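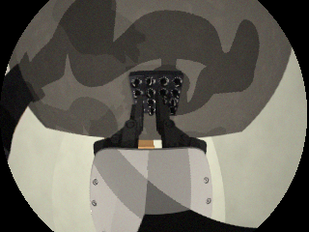 Wrist view in simulation: gripper fingers at the perforated block.

Simulation practice note, revision 4: what changes in October

The Trenano working group has closed comments on revision 4 of its practice note for simulated manipulation trials. The note covers tabletop tasks in which a single arm handles a small rigid part. It applies to all sites that submit trials to the shared Stetsiuk archive, including the two that joined this spring. Revision 3 remains valid for trials started before the changeover, provided the revision number is entered in the trial header.

Of the 46 comments received, 23 were editorial. The remainder dealt mostly with camera placement, contact settings and the wording of the end-of-trial rule. Vira Semeniuk edited the final text.

Section 2, camera views. Each trial must now be recorded from a wrist view and at least two fixed room views. The old text allowed a single room view if the arm base was visible in it. Reviewers at Ruddale reported that grasp state could not be judged reliably from one side when the part and the work surface were both dark. The wrist view keeps its circular mask, and the mask must not be cropped or filled before submission. An overhead or near-overhead view is recommended but not required. Where it is supplied, the operator should check how much of the work surface the arm hides at the start pose. 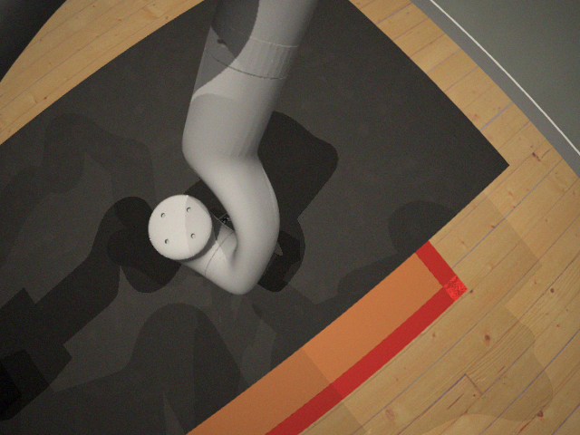
From overhead, the arm and its shadows cover part of the dark work surface.

Section 3, lighting and shadow. Shadows stay on. Several sites had turned them off to shorten render time, and their trials could not be compared with the rest. Light positions may be varied between trials but must be fixed within a trial, and the light seed is to be logged. If a shadow falls across the part, leave it. Do not raise the ambient level to compensate. Contrast between part and surface is a recorded variable under 3.4 and is entered before the run.

Section 4, part contact. This section has been rewritten. The note now separates three states: free, touching and held. A part is held when both fingers report contact and the part has no contact with the support surface. A part gripped while still resting on the surface is logged as touching, whatever it looks like in the room view. The states come from the contact log and may not be assigned by eye from rendered images. Keegan Merrick asked for a fourth state to cover parts that slip between the fingers during a lift. The group declined, on the grounds that the slip can be recovered from the log by anyone who needs it.

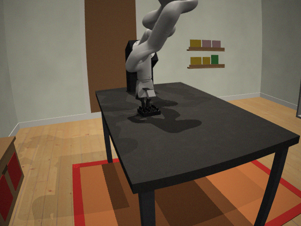 Contact stiffness and friction values must be declared for each pair of materials: finger to part, part to surface, finger to surface. A global default is no longer accepted. Sites using the Istine scene package will find the values in the material table and should copy them into the header without rounding.

Section 5, scene contents. Furniture, rugs, shelves and wall fittings may be kept as background. They must have collision geometry if the arm can reach them in any permitted pose, and may be visual only if it cannot. Background items are not to be moved between trials in one series. Yaroslav Didenko's proposal to require a bare room for baseline runs was not adopted, but it is recorded in the annex with the group's reply.

Section 6, end of trial. Recording continues for 14 control steps after the stop condition is met. Files that end on the stop condition itself will be returned to the site. A missed grasp is a valid trial and is submitted under the same rules as any other. Sites may not delete failed runs from a series or renumber the runs that are left.

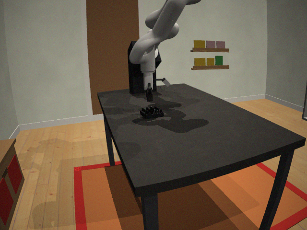
Room view with the gripper above the table and the pegged part in front of it.

Transition. Ihor Pylypenko will run the header checker against one sample series from each site before the changeover. Send the full series, including the contact log and all camera views. Reports go back to the site contact only. Questions on sections 2 and 3 should be addressed to Nawal Helmy, and questions on contact settings to Vira Semeniuk. The annex still carries revision 3 numbering in two of its tables; a corrected copy will replace it.

Home | News | Practice notes | Archive | Contact

Search this site
Enter keywords
Go

Recent items
Header checker: known faults and workarounds
Naming of run files in mixed series
Ruddale comparison of room views, summary
Istine material table, change list
Revision 3 annex, corrected pages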